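Tuesday, July 17, 2018
Notebook, Eltmont workshop. Floor coating, gloss loss and slip checks.

Continues the May entry. Purpose today: repeat the pendulum readings on the green epoxy, compare the old cleaner with Puvano, and decide whether the aisle by the goods door needs recoating this year or can wait.
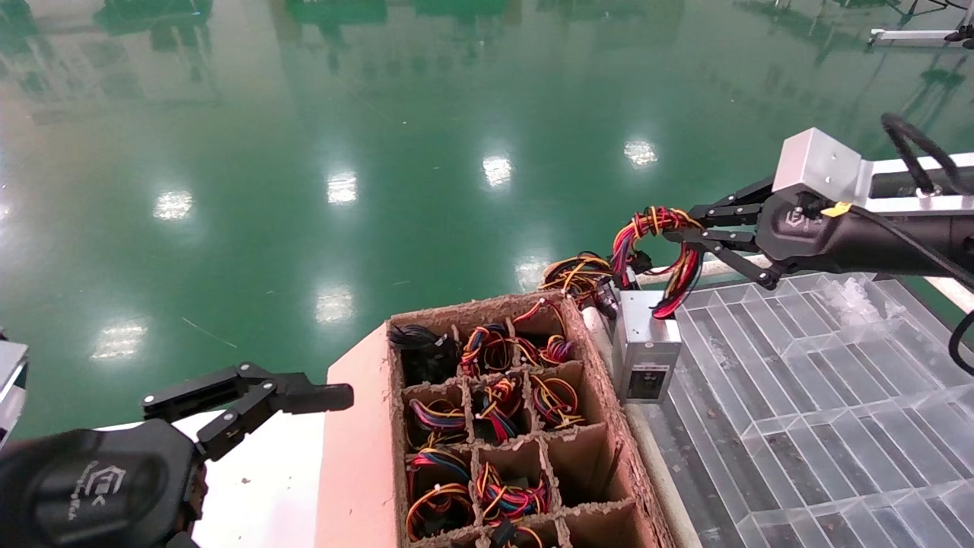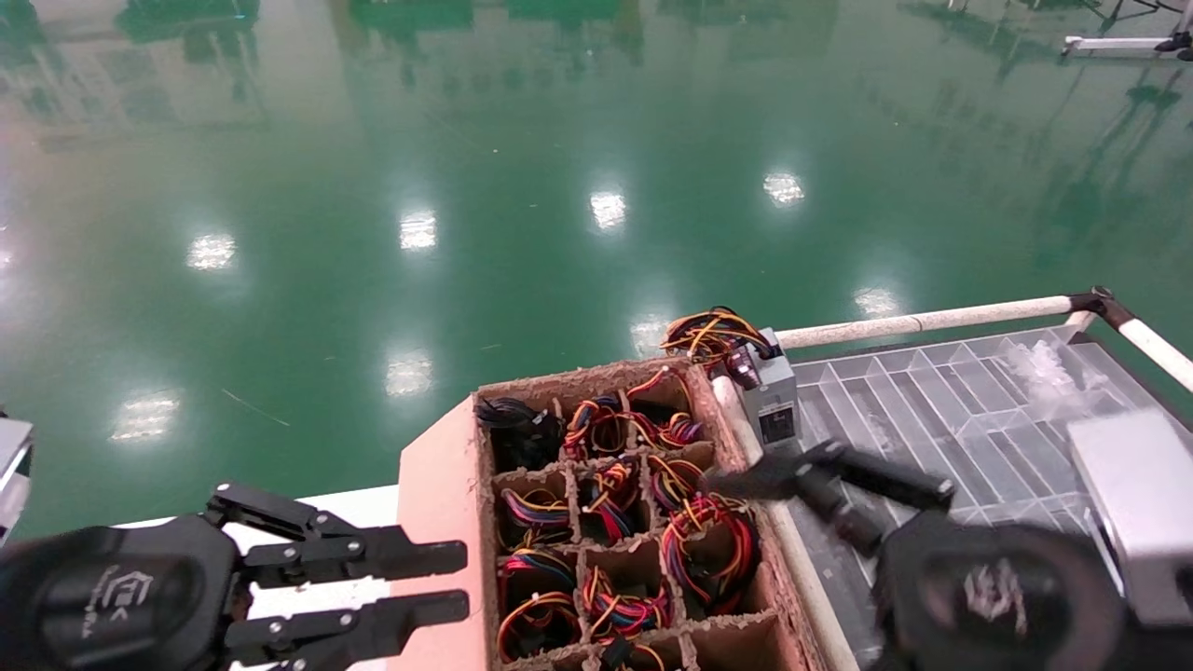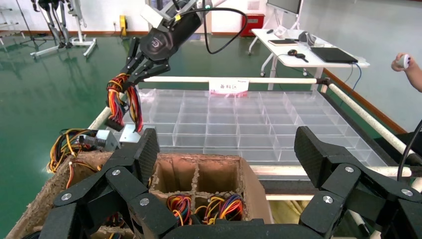 Eltmont, harness bench. Floor behind the box in the first two.

Method as in May. Slider conditioned on the lapping film before each set, pendulum levelled on the three feet, zero checked with the arm swinging free. First swing of each set thrown away. Dry set first, then wet with tap water from the squeeze bottle, surface flooded and left for a minute. Areas marked on the floor plan in pencil, not on the floor itself, as the tape lifted some of the topcoat last time.

Dry readings are all well up and not worth discussing. Wet readings are lower everywhere than in May except by the pillar, where they have not moved. The pillar area gets no trolley traffic and is mopped by hand. The aisle by the goods door is the worst, and it is the part the scrubber covers twice on each pass because of the turn.

Two possible causes, not separated yet:

Wear. The fine texture in the topcoat is going flat under the trolley wheels. Under the hand lens the high points in the aisle look polished and the hollows are still matt.

Residue. The old cleaner leaves a film. Wiped a patch with a white cloth and plain warm water and the cloth came up grey. Wet reading on that patch rose afterwards, though it stayed below the May figure. So residue is part of it and wear is probably the rest.

Puvano trial: diluted 20 ml to 1000 ml, mop on, left 7 minutes, rinsed twice. Cloth test clean after the second rinse, slightly grey after the first. No change in colour or gloss that I could see against the untreated side. Smell is stronger than the old product and the side door had to be opened. Baiba Paju would prefer one rinse for the sake of the shift change. I would keep two until the single rinse has been measured properly.

Note on gloss: the gloss meter and the pendulum do not agree and should not be used in place of each other. The glossiest patch on the plan was not the lowest wet reading. Earlier entries treat a shiny floor as a slippery one, and I have gone back and put a query in the margin against each.

Hutsuliak have quoted for recoating the aisle only, job reference 3876. Their price includes shot blasting but leaves out the edge strip by the drain, which is where the old coat is lifting. Asked for it to be added. They want the bay clear and the heating on overnight. Gitel offer a clear grip coat over the existing finish with no blasting. Cheaper and quicker, but I have doubts about it bonding to anything that has had the old cleaner on it. Asked them for a small test patch behind the racking before any further talk of price.

Pendulum slider edge is getting worn on one side. Width of the worn strip still inside the limit, measured with the loupe. Order a spare now, delivery was slow last time.

To do:
Single rinse test with Puvano, aisle and pillar, same day.
Ask for the scrubber brush to be changed to the softer grade before that.
Scan the floor plan with the pencil marks and put it with the May sheets.
Chase Hutsuliak on the drain strip.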